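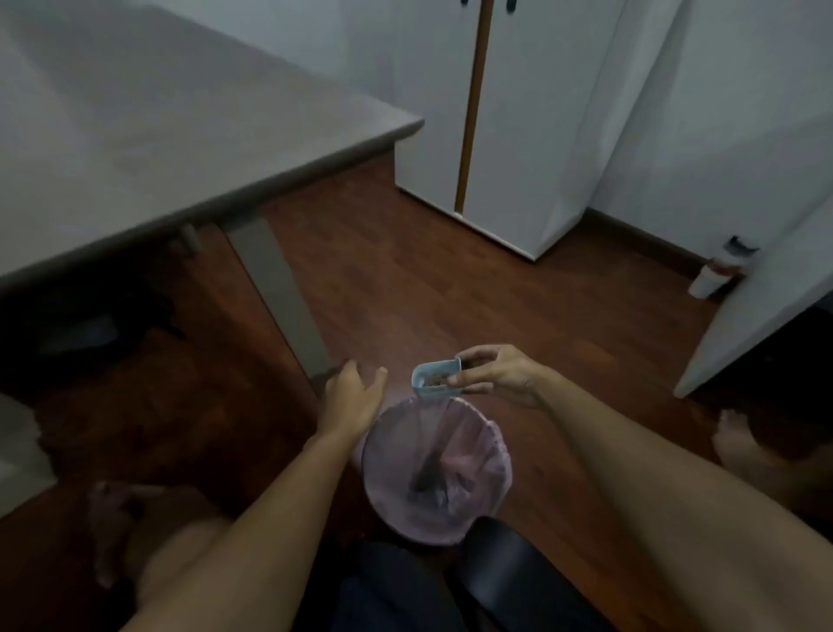

Emptying a small plastic container into a lined waste bin, one of the household tasks covered at the Clilden open day.

The Clilden open day was a public demonstration of household robotics held by Cluvance, a small automation company, at its workshop in Clilden. It took place on 09/01/2021 and drew 200 visitors over a single afternoon. The event is mostly remembered for its section on everyday chores, in which tasks done by hand were set beside the same tasks attempted by the company's Anden arm.

Background

Cluvance was started by Eilif Dahlgren and Åsmund Berge, who had worked together on packing machinery. Their first product, a sorting unit sold under the name Dahlgren, was meant for warehouses and did not find many buyers. In March of the same year the company moved its attention to the home and began work on Anden, a light arm on a wheeled base. The open day was the first time the arm was shown outside the company.

Program

The afternoon was split into 3 sessions. The first was a short talk by Berge on how tasks were chosen. The second was a tour of the workshop, and the third was the demonstration itself, which ran longer than planned and was repeated for people who had not found a place to stand.

Each task was first explained using views of a person doing it by hand, taken from above and close to the work. Dahlgren used the emptying of a container as his main case. The right hand holds the container over the bin with its open top tilted, while the left hand stays free nearby. He told visitors that a person decides how far to tip without thinking about it, but that an arm has to be given that decision in some form. He also spoke at length about bin liners - a thin bag folds and creases differently each time, so the opening never has quite the same shape.

Demonstration

Anden made 103 attempts at the emptying task during the afternoon, counting both runs of the session. Cluvance later published a short note on the results, which listed spills on the far side of the bin as the most common fault. The arm was stopped for 2 breaks while its wrist joint was adjusted. Other tasks on the program included wiping a table and closing a cupboard door. Folding a towel had been announced but was dropped.

Reception

Visitors' comments were collected on cards at the exit. Several asked for a slower explanation of the wrist joint, and a few found the workshop too crowded. Berge said afterward that the questions about bin liners had been the most useful, and the company changed the order of its test tasks as a result. A second open day was discussed, with fewer visitors in each session, but no date was set.

Contact the editors | Copyright Clilden Local Encyclopedia | Back to top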